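The Bottom Drawer Deserves Better

An opinion from the Household Practice desk at Gustbridge

Most guidance on the household refrigerator is written from the top down. It begins with the upper shelves, proceeds to the door, and reaches the lowest compartment in its final paragraph, if at all. The habits of most homes follow the same order. Leftovers are moved forward, milk is checked, and the bottom drawer is opened when something is needed from it and shut again with a knee.

It is the position of this desk that the order should be reversed. The lowest drawer is the part of the appliance that is hardest to see into, and it is where small items are most easily lost. A single piece of fruit or one small packet may stay there for weeks. Readers in smaller apartments, where the refrigerator is often a compact unit with drawers in place of shelves, have more reason than others to take the matter seriously.
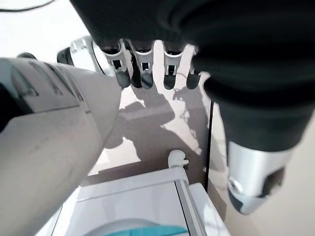 Our view on this point has hardened over time. When Gustbridge revised its kitchen guidance in October, the first draft gave the lower drawer two lines. Several readers objected, and they were right to do so. One household wrote that it had bought the same packet of herbs on three visits to the store, with the earlier ones still lying unopened at the back. The letter was not unusual.

The principal fault lies in how the drawer is opened. A person standing at the appliance tends to pull it out by a hand's width, look down at a slant, and reach in by memory. The front portion is seen and the back is not. Anything resting against the rear wall lies in the shadow of the unit above it. We recommend that the drawer be drawn out as far as it will safely go each time, even when only one item is wanted.

A second fault is the belief that a nearly empty drawer needs no attention. A full drawer is at least sorted from time to time, for lack of room. A drawer holding very little is left alone, and its few contents slide to the corners whenever it is closed. One lemon in a wide bin is easier to forget than one of 17 in a bag.
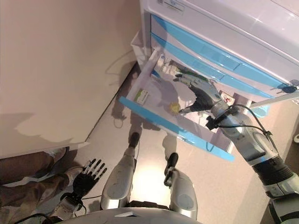 What we recommend

The drawer should be reviewed once a week, and Friday evening suits most households that shop on the weekend. Each item is lifted out and looked at, and anything to be used soon is placed at the front. Small packages should stand with their labels facing up. The review takes less than 30 minutes in the worst case we have recorded, and far less in the ordinary one.

We do not favor the purchase of dividers for this purpose. The Endine insert, which many readers have asked about, is well made, but it takes up space in a narrow drawer and must itself be washed. The Broser tray is shallower and raises fewer objections. A clean, shallow dish from the cupboard will serve as well as either.

Some readers will consider the subject too slight for a formal recommendation. We disagree. Food that is paid for and then thrown away is a cost to the household, and much of it is lost in the one compartment that requires bending down. Manufacturers could assist by fitting drawers that extend fully and by lighting the lower section as they light the upper. Until they do, the weekly review remains the better course, and our printed guidance will list the bottom drawer first.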